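Section 4. Good practice for dual-arm handling of light stems

4.1 Scope

These rules apply to the Huritz bench with two Aton grippers, used for sorting and tray loading of artificial flowers under operator control. They supplement the site safety rules and do not replace them. Read Section 2 (Power and emergency stop) before starting any step below.
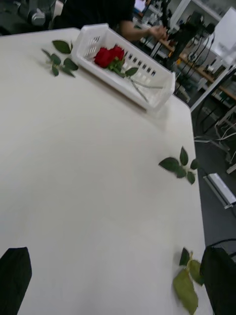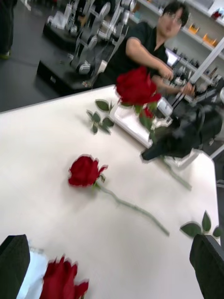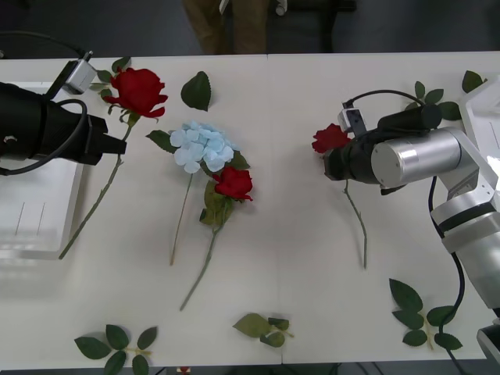 Figure 4-1. Artificial flowers and leaf sprigs on the Huritz bench. The first two views are from cameras on the grippers, the last from the fixed camera.

4.2 Before power-up

1. Clear the bench of tools, cups, phones and packaging. Only trays, stems and leaf sprigs belonging to the current task may stay.

2. Check that both trays sit flat. A tray that rocks when pressed at one corner must be replaced.

3. Follow each gripper cable by hand from the connector to the first clamp. The cable may arc over the gripper body but must not pass between the fingers at any opening width.

4. Check floor cables on the operator side. Cables that cross a walking path go under a cable cover or are moved behind the stand legs.

5. Wipe the camera lenses with a dry cloth. Do not use solvent.

6. Confirm that the emergency stop can be reached from the operator's chair without leaning across the bench.

CAUTION: Do not rest a hand on the arm mount during power-up. The arm may settle by a small amount when the brakes release.

4.3 Operator position

1. Stand or sit behind the far edge of the bench. Either is permitted, but do not change from one to the other while an arm is enabled.

2. Short sleeves are recommended. Roll long sleeves above the elbow and remove lanyards.

3. Hold the control handle before enabling the arm. Enabling with the handle unattended is a reportable fault.

4. A second person may be present on the floor area. That person stays outside the marked reach of both arms — 2 m from the base unless local rules require more.

4.4 Handling stems

1. Approach from the side of the stem, with the fingers open wider than the bloom is thick.

2. Grip on the bare stem wherever there is enough length. Set the force limit to 4 N. If the only free part is next to the bloom, close slowly and stop at first contact.

3. Lift until the lowest leaf clears the bench, then move sideways. Dragging a stem catches neighboring sprigs and can pull a leaf into the finger joint.

4. Where stems cross, take the upper one first.

5. Lower the stem fully into the tray before opening the fingers. Do not drop stems from above the rim.

NOTE: Detached sprigs may remain on the bench during a run. They are removed only when they lie under an arm's planned path or touch a cable.

CAUTION: Never reach in to free a stem while either arm is enabled. Put both arms on hold, wait for the hold light, and then reach in from the outer edge.

4.5 Shared work area

The two arms have overlapping reach in the middle of the bench. One arm has priority there at any time, and the default is the left. The other arm waits over its own tray with its fingers open or with its stem held clear. Priority is passed by voice. Silence is not consent.

If the grippers touch, stop both arms, log the event under code 269, and inspect fingers, camera brackets and cable clamps before restarting. Bent brackets are replaced with the Verhoeven spare kit and are not straightened.

4.6 Shutdown and records

1. Open both grippers and park the arms clear of the trays.

2. Disable the arms, then release the control handles.

3. Collect fallen leaves from the bench and from under the stand legs.

4. Enter the run, any stops and the tray numbers in the Bulemau log. Keep entries for at least 14 months.

Finger pads are inspected every April and after any contact event. Worn pads are changed in pairs.

Section 4 reviewed by Eugénie Fleury, October 12, 2019. Continue with Section 5, Camera alignment.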